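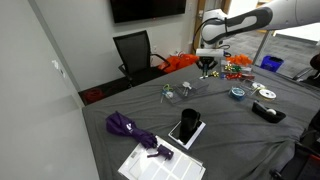
Wrapping table, Plillcombe workshop, gray cloth on. Umbrella and label sheet at the near side, ribbon to the right.

**Thursday, October. Entry by N. Eder. Copy to N. Mayrhofer.**

Subject: Layout of the gift-wrapping table and supply check for the Grindolora order.

The order stands at 1,660 parcels, to be wrapped at this site and handed to Skovov for delivery. The present entry records the working layout of the table, the state of supplies, and the points on which a decision is still required.

**Layout**

The table remains covered with the gray cloth. Ms. Mayrhofer had proposed working on the bare top, on the grounds that paper slides more easily. The trial of that method was stopped after the ribbon spools rolled off twice. The cloth wrinkles and must be pulled flat before paper is cut on it, but it holds small items in place and is to be kept for the present.

Scissors are to be kept toward the back, within reach of the tape. Labels belong at the near edge, where the person writing them stands. Items to be wrapped should not be set down on the label sheets. The sheets crease easily, and a creased label does not lie flat on the parcel.

**Supplies**

Labels: 71 full sheets in the cabinet, plus the open one on the table. Sufficient for the first half of the order.

Tissue: one further pack of 100 has been requested from Gautam. No delivery date has been confirmed.

Ribbon: blue and white in use. The blue is wider than the sample approved in the spring and takes a looser knot. Ms. Mayrhofer is to decide whether the sample card should be changed or the ribbon returned. Until then, blue is to be used on flat parcels only.

Tape: the small rolls are used up too quickly when three people are wrapping. See below.

**Umbrella**

The folded umbrella is the most difficult item in the set. It is narrow at one end and bulky at the other, and a single sheet of paper tears where the fabric is bunched. Two methods were compared. Rolling it in paper on the diagonal gave a neat tip and a poor handle end. Wrapping it first in tissue, then in paper, took roughly twice as long but survived handling. The second method is adopted. The strap is to be tucked in before rolling starts.

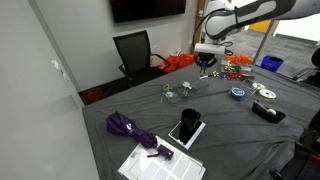

Bows have been a source of delay since the start of the week. Wrappers have been choosing a color parcel by parcel, and each choice has led to discussion. From now on the color will be fixed by the packing list. The clear box toward the back of the table is a suitable place for bows, and the gold and green can remain there. The red one lying beside it should go in as well, so that all colors are visible together. The black tape dispenser on the right side suits a right-handed wrapper; a second one is requested for the left.

**The mug**

Mugs are to be boxed before wrapping. Boxes are held on the lower shelf of the cabinet. No mug is to be stood on a phone or tablet, whether or not the device forms part of the set.

**Open points**

- Blue ribbon: decision from Ms. Mayrhofer.
- Tissue: delivery date from Gautam.
- Second tape dispenser: request submitted, no reply yet.
- Gift bags: Grindolora has asked whether bags may replace paper for the umbrella. The cost is to be worked out before an answer is given.

N. Eder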